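House rules for home-floor robot work: what do you all use?
2 min read
Last updated 26 October 2026

jerkiveck_jo
Our group at Wendport finally wrote down its rules for arms working in lived-in rooms, and I'm so happy with them I want to share! Rule one: jaws open and pointing down before the arm travels anywhere, and a marble floor counts as fragile. Rule two: chair legs are obstacles even when they're thin.

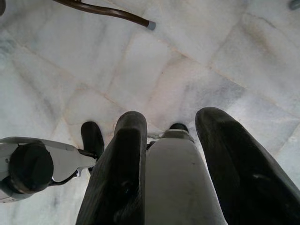 Who gets to hold the stop button?
Whoever is closest to the arm, and that person does nothing else until the run ends.

foltden_mags
Love this. I'd argue with rule one though. We close the fingers for travel. Open ones snag on everything.

jerkiveck_jo
Fair, but closed fingers hide a bad calibration from us. We found 21 bad zero points in April just by looking at the gap before moving.

Arnout Schouten
I'm with Jo on open, with mags on being careful near furniture. Chair rods are the worst, because you see the end cap and forget the rest of the leg. We tell operators to look for both before they lower the wrist. 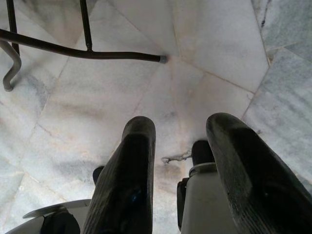

How often should the finger pads be checked?
At the start of every shift and again after any contact with the floor. We log each check by hand, 523 so far.

foltden_mags
By hand?? Put it in the run file! Paper gets lost.

Arnout Schouten
Paper survives a dead laptop :) We do both now.

sprogis_fan
Can I add one for dishes? Grasp metal bowls by the rim, one finger inside and one outside, and go slow on the way in. Shiny steel fools our depth readings like crazy, so we hold at rim height and look again before closing. 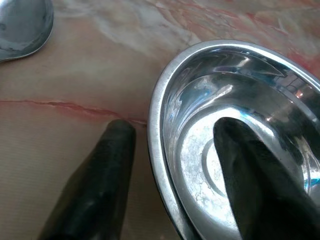 We also keep spoons well away from the bowl, at least a hand's width. Mags will say that's overkill.

foltden_mags
It is overkill! But I'm stealing the pause.

Contact | Copyright Sproģis Forum | Back to top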